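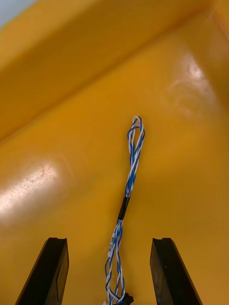 Twisted blue and white harness in the yellow bin, wrist view.

Girnach Shared Workshop
Dromiten build group, minutes of the August meeting

Present: Fadwa Fahmy, Mark Anthony Macaraeg, Jeferson Rocha, Mitali Cassim (minutes)
Apologies: Ojārs Lukoševičius
Start: 7:05 p.m.

1. Previous minutes
Accepted with one correction. The reach limit set for the left arm is 700 mm, measured from the base flange and not from the table edge.

2. Bench layout
Jeferson proposed freezing the layout until the pick routines are stable: two bins on each side, steel tray in the center, paper in the tray. Actuators upper left, round boards lower left, harness upper right, cable assemblies lower right. Bin corners to be marked on the table with a paint pen so the bins can go back to the same place after cleaning.
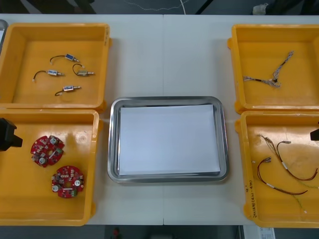
Fadwa Fahmy objected to freezing it this early. With both arms working on the lower bins, the approach paths cross over the tray, and she would prefer a software interlock on the tray before any positions are fixed. Mark Anthony agreed to write the interlock. Layout is frozen for bins only; tray position stays open.

3. Gripping thin harnesses
Glare on the glossy bin floor is upsetting the segmentation on the wrist cameras. Options discussed: matte liner in each bin, or a diffuser on the overhead light. Liner to be tried first in the upper right bin. Exposure on both wrist cameras to be locked during the test.

4. Hanging solenoids
Jeferson wants the approach speed reduced for any part suspended by its own lead. The open fingers have to pass on both sides of the solenoid body without touching the spring or plunger. Slow zone set at 9 cm from the part. Mating the white connector with the board header is deferred.

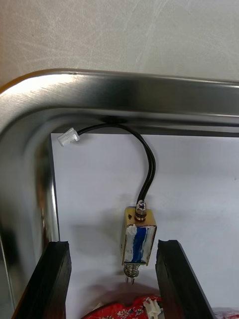 5. Purchases
Quote from Hetamura for replacement finger pads and two spare cables came to 973 including shipping. Cables dropped from the order. Mark Anthony to ask for a new quote on pads alone.

6. Cable handling
Grip point for sheathed cables moved down onto the gray sheath, clear of the point where the conductors separate. Mitali reported that the earlier grip point, on the conductors, let the spade terminals swing during transfer.

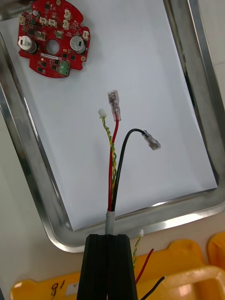
The new point is to be entered in the shared parameter file under Abella, with the old value kept as a comment. Closing force stays as it is until the new pads are fitted. Fadwa asked for 11 repeat runs before the value is made the default. Agreed.

7. Actions
Interlock on tray: Mark Anthony
Liner test: Jeferson
Parameter file and repeat runs: Mitali, Fadwa
Paint pen: Ojārs, to be confirmed

Closed 8:20 p.m. Next meeting Monday, same room.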